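Search this blog
Type and press enter

Taking the old desktop apart, slowly
February - posted by the owner of this blog

I promised in my last post that I will write about the old desktop computer, so I am keeping my promise. It was bought used, for the price of a good dinner, and for many years it did everything in our home: the taxes, the photos, the music, and some games that I will not name. Now it is too slow for a modern browser. I decided to open it and to save what can be saved, before the rest goes to the electronics recycling.

I am not a technician. I learned from old forum posts and from the paper manual, where page 27 is the only page with a useful drawing. My first rule is to unplug the power cord and then press the power button one time. My second rule is to touch bare metal before I touch any board.

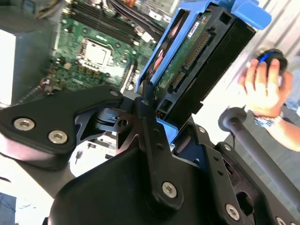 The part that I wanted most was the hard drive, because our photos are on it. I had a backup on a Kernetix external disk, but I made it a long time ago and I did not remember what was inside. The last number I saw in the photo folder was 2692 files. Many of them are the same picture of a lake, but I would like to keep also the lake.

In older computers that I opened, the drive was held with four screws, and one screw always fell under the motherboard. A caddy is a much kinder idea. You press the sides a little, you pull the handle straight, and the drive comes together with its plastic. Before pulling, take off the two cables. The data cable is thin and has sometimes a small metal clip on the top, which you must press. The power cable is wider and can sit very strongly. Hold it by the plug and move it gently from one side to the other.

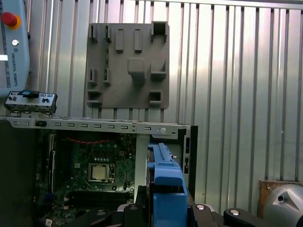

I have changed my mind about where to put parts while working. Before, I used a soup bowl for everything, and at the end I had a bowl of mystery. It is better to give each kind of part its own place, and to keep the open computer low and flat in front of you. The little front module with the ports is a good example, resting on top of the long metal rail at the side where it is easy to find again. The screws went into three envelopes from Plallum, the hardware store near the bus station. I wrote on each envelope where the screws came from, in pencil, and I was a little proud of this system.

Dust is another subject. I use a soft paint brush and short puffs of air, and I hold the fan with one finger so that it does not spin. Please do not use the vacuum cleaner directly on the board. I did it once, in around 2000, and I lost a jumper which I have never seen again.
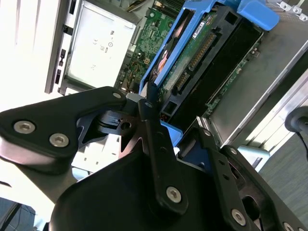

When the drive is out, I recommend to carry it by the edges. The green board with the gold contacts is not so delicate as people believe, but a finger leaves grease, and a fall from the table is much worse than a finger. I keep a drive in an antistatic bag until I need it, with a folded towel under the bag. For reading it on another computer you need only an adapter from SATA to USB. Check that the adapter has its own power supply if the drive is the big desktop type - the small ones without a power brick are usually made for laptop drives.

After this comes the copying, and it needs patience. I copy the photos first, then the documents, then the music. I do not sort anything during copying, even if the folder names are embarrassing. Sorting is for another evening.

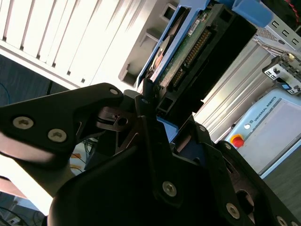

Khổng wrote under my last post that I should keep the blue caddy too, and not only the drive, because a replacement is difficult to find later and some cases will not hold a drive without it. I had planned to throw the plastic in the recycling, so thank you for this advice. It will go in the drawer with the spare cables.

The memory is next on my list, and after it the power supply, which I will take out in one piece and never open. If somebody knows a good way to remove old thermal paste without buying a special liquid, please write to me in the comments.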